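Teaching by Example at Podmont

At the Podmont laboratory outside Janstead, the working day begins with a person guiding a robot arm by hand. The arm is moved towards an object, closed upon it, lifted and brought back. The sequence is saved, the object is set down in a different position, and the exercise is repeated.

The laboratory's aim is to build a body of examples from which a learning system, known internally as Heo, may acquire the skill of grasping. The collection held 737 recordings at the close of July, of which 400 had been checked and approved for training. The remainder await review.

Each session is conducted by two members of staff, one at the arm and one at the recording desk. Sessions last no longer than three hours. Attempts that fail are retained under a separate heading, as the system is also required to recognise a poor approach.

Analyn Cruzado, who directs the programme, attaches particular importance to variety. Pieces are presented upright, leaning and close to their neighbours, and printed markers on their faces allow position and angle to be recorded with each attempt.
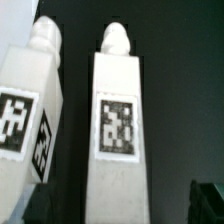

Maricel Soriano takes a more cautious view of the method, arguing that a system trained with markers may come to depend upon them, and that a proportion of every collection should be made without any. The laboratory has accepted the point in part. Five sessions using unmarked pieces have been added to the next schedule, and the results will be compared with those of Medow, an earlier system trained on a smaller collection.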